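Workshop notebook, Bedau Bookbinding and Paper Workshop
Entry for October 9, 2022
Entered by Perrine Pons. To be read by Zewditu Berhe before the next paste is mixed.

Subject: Wheat starch paste, second batch, and condition of the Stikovberg ledgers

The first batch of paste, made in September, was discarded this morning. A grey bloom had formed along the inner rim of the jar and the odour was sour. The refrigerator log shows that the door seal was replaced after the batch was made, and the earlier readings should therefore not be relied upon. The jar has been boiled and relabelled.

The second batch was prepared in the usual proportion of one part starch to four parts filtered water by volume. The starch was left to soak before heating. Cooking was carried out in the double boiler on the small element, with continuous stirring by hand. The mixture turned translucent rather later than expected and I kept it on the heat until it fell from the spoon in a sheet. It was then covered, left to cool and put through the horsehair sieve twice. The second pass removed a few small lumps near the bottom of the bowl, where I had evidently not scraped often enough.

Trial strips were cut from the medium-weight kozo and from the Renaud tissue. Each was pasted to a piece of waste ledger paper and placed under boards. The kozo lies flat. The Renaud tissue has cockled along one long edge on two of the strips, both of which were cut across the grain. The strips cut with the grain show no distortion. I recommend that grain direction be pencilled on every sheet of Renaud as it is taken from the drawer, and that unmarked offcuts be kept for packing only.

Ledgers

The Stikovberg group stands at 18 volumes. Four have now been surface cleaned and collated. Volume 3 is the most demanding so far: it has 156 leaves, sewn on recessed cords, with the first gathering detached and the spine leather powdering badly. The iron gall ink on the early pages has haloed but has not broken through. No aqueous treatment should be attempted on those leaves until the test results have been discussed. Mends in that section are to be made with remoistenable tissue.

The marbled sides of Volume 4 had been patched at some earlier date with a pressure-sensitive tape. The carrier lifted readily with a warmed spatula. The adhesive residue did not, and I stopped at the lower corner, where colour had begun to transfer to the swab. The area has been left as it is and flagged with a slip.

The draft treatment proposal was read through outdoors over the break, and two changes were agreed. The estimate for new cloth cases has been removed, as the owner prefers to retain the original boards wherever they will bear it. The allowance for boxes has been raised to 2000 dollars, which covers the full group in the Rirnodus corrugated board.

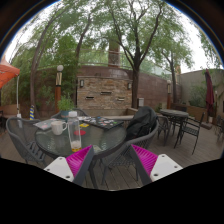 Patio table at the break, with mug.

Zewditu Berhe has asked that the proposal state plainly which volumes may be opened flat by readers and which may not. I have added a column for this purpose. Volumes 1 and 2 may be opened fully. Volume 3 is to be consulted in a cradle only. Volume 4 is left blank pending the joint repair.

Equipment and supplies

The nipping press has been greased and the platen checked against the steel rule. A slight gap remains at the back left corner. It is of no consequence for case work but should be kept in mind when pressing single leaves.

Linen thread, 18/3: one full spool and one part spool. Beeswax is sufficient. Blotter is low, and the remaining large sheets should be reserved for Volume 3. The Rirnodus order has not been placed. It requires a signature from Zewditu Berhe and the revised measurements for the two oversize volumes, which I have written on the inside cover of this notebook.

Outstanding

Check the new paste for odour and texture each morning and record the result, including when there is no change.
Remove the trial strips from the boards and repeat the Renaud test with the grain marked.
Discuss the residue on Volume 4 before any solvent is tried.
Return the borrowed bone folders to the teaching bench.

P.P.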